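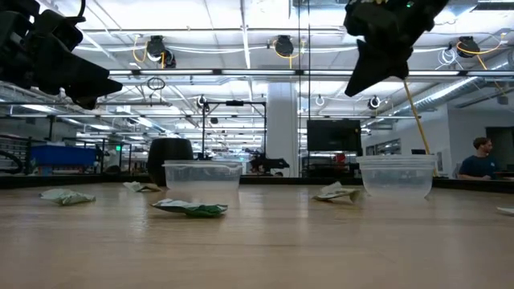
Packets, month two

Quick one before my shift. Magbanua sends us 700 packets a day and sorting them into tubs used to be my whole morning. Now it's the arms. Wrists feel better, not gonna lie.

But the job's diffrent. More watching, more fixing, less talking across the bench.

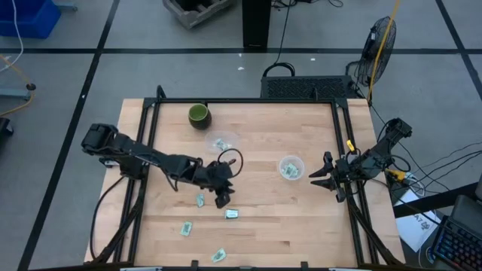
Stitine says nobody's hours get cut before March. Ok. And after? Asked twice. They want us at 1,000 by then, same crew, and training is 60 minutes. Thats it. 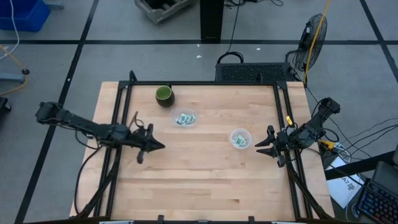 Gusine: we got the same promise at our place, get it in writing.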